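Why I Quit the Dryer (Mostly)

August 2025

So the dryer in my building broke again, and this time I didn't even go down to look at the sign taped on it. I just bought a rack. That was back at the start of summer, and I've been hanging everything up to dry ever since, and I have a lot of opinions now, so get comfortable.

Some background if you're new around here. I live on the top floor of an old building in Brenbridge, which is a damp town at the best of times. The laundry room is in the basement. Two washers, one dryer, and the dryer eats money. I went back through my bank app one evening (thrilling life, I know) and found I'd put 700 dollars on the laundry card since I moved in. I could have had a vacation! A small one, but still.

The rack is a Femwood, the tall kind with the fold-out wings. I wanted the Skovance because it looks nicer, but it didn't fit between the radiator and the closet door, and I'd already measured that gap three times hoping for a different answer. The Femwood wobbles a bit when you load one side first. You learn to go left, right, left, right, like you're packing a canoe.

What I got wrong in the beginning was crowding. I'd drape two shirts over one bar and then wonder why the whole lot smelled like a pond the next morning. Air has to get in between things. Now I run smaller loads, hang the thick stuff on the outside, and keep the window open a crack even when it's drizzling. A fan helps more than heat does — mine is a cheap little thing on the bed.
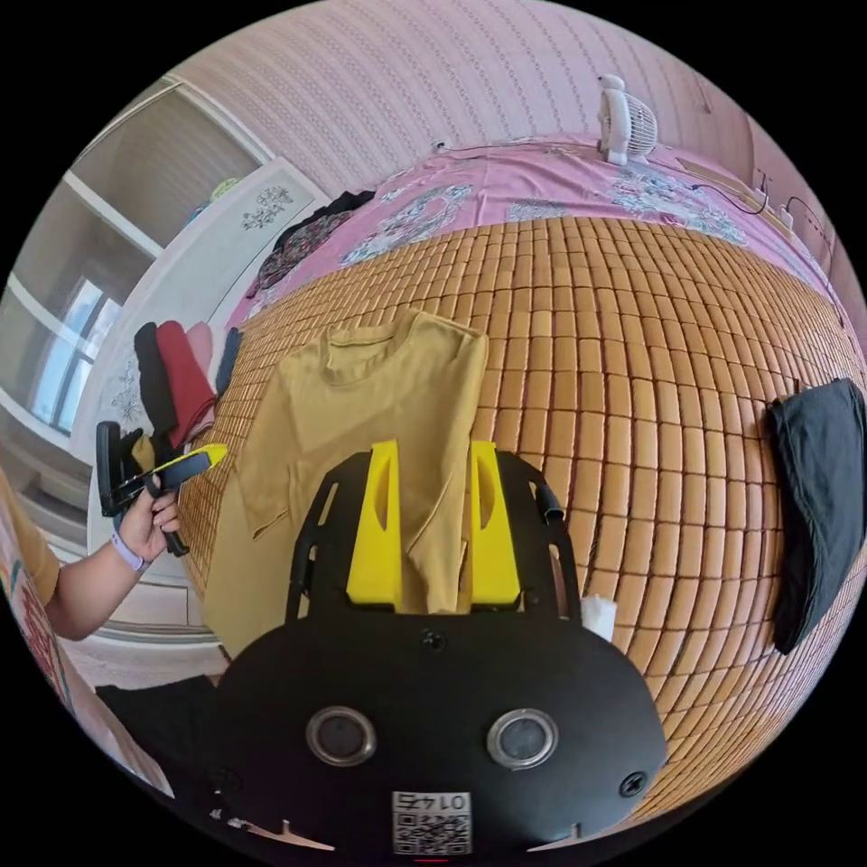

T-shirts I used to hang by the shoulders, and they came out with those little pointy bumps, like I was growing wings. Fold them over the bar at the armpits instead. Or put them on real hangers straight out of the wash and give the hem a good tug. Jeans go upside down by the cuffs. Socks I just throw at the rack and hope.

Towels are the sore spot. Line-dried towels are crunchy, and I don't care what anybody tells me about vinegar, I tried it and got crunchy towels that smelled like salad. So towels still go to the laundromat over on Barua Street every other week, along with the sheets. I bring a book. It's kind of nice, if I get the seat by the window.

Will I keep this up through the winter? Ask me in October, when the radiators come on and the whole place turns into either a perfect drying room or a swamp. My downstairs neighbor swears by a dehumidifier, but I've got nowhere to put one unless the plant moves, and the plant was here first.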